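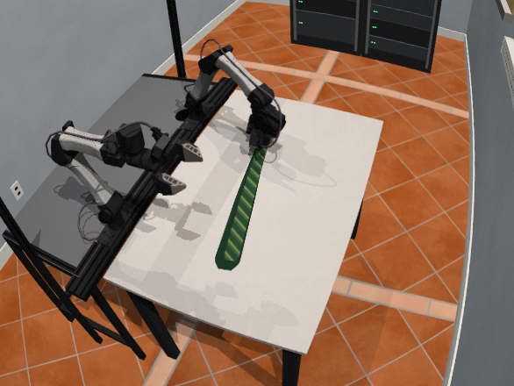
Written by Miroslava Kobzar
For readers from 8 years

Why did soldiers send pigeons?

In a big war long ago, soldiers had radios, but the radios were heavy and they broke easily. The enemy could also listen to them. So many armies took pigeons with them.

A homing pigeon knows the way to its home. You can carry it far away in a basket, and when you let it go, it flies back. Scientists still study how it does this. They think the bird uses the sun, and also that it can feel the pull of the Earth, like a compass.

The soldiers wrote a message on very thin paper. They rolled the paper and put it in a small tube on the pigeon's leg. Then they opened their hands and the bird went up.

A pigeon can fly only to its own home. It cannot bring an answer back to the soldiers! For this, somebody had to carry the bird to the front again, by truck or by bicycle.

In my town, Wistolstead, there was a pigeon house behind the old mill. The keeper was Philomena Darko. She wrote every bird in a notebook, and in the last winter of the war she had 283 of them. Bird number 3076 came home one February evening with a hurt wing and the message still on its leg. It got well and lived in the mill yard for many years.

New words
Loft: a house for pigeons.
Front: the place where two armies fight.
Keeper: a person who takes care of animals.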